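Virnby releases planner update for button and switch tasks

Virnby has made version 2 of its open planning software, Tamayo, ready for download. The release came out in June and is meant for groups who teach small manipulation tasks from demonstrations made with a hand-held gripper.

The main change is in how the software chooses its approach path. Older versions looked only at the target, for example one switch, and often planned a path that passed too low over its neighbours. The new planner keeps a simple height map of the whole object and checks the width of both fingers against it.

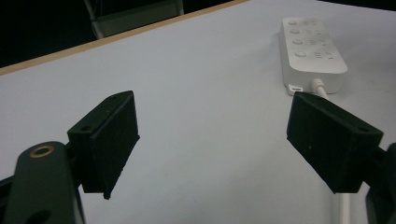 Nour Sayegh, who leads the work at Virnby, said the team had chosen power strips as the first test object for a practical reason. "The buttons are small, they are all alike, and they are white on white," she said. "If the perception part is weak, you will see it very quickly."

The training set has 2294 demonstrations. Of these, 172 were kept apart for testing and were not used to tune the planner.

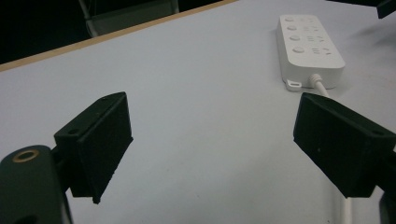
Tamayo now also works with Flarnby, the calibration tool from the same group. Users can load the finger geometry from one file, and the planner reads it again each time the tool is changed. According to the release notes, a new plan is ready in 5 milliseconds on a normal desktop computer.
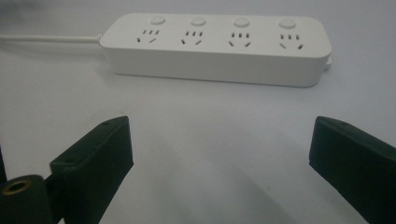

Power strip with four outlets, each with its own round button, on the white table.

A workshop for new users will be held in Allidham later in the summer. Registration is not open yet.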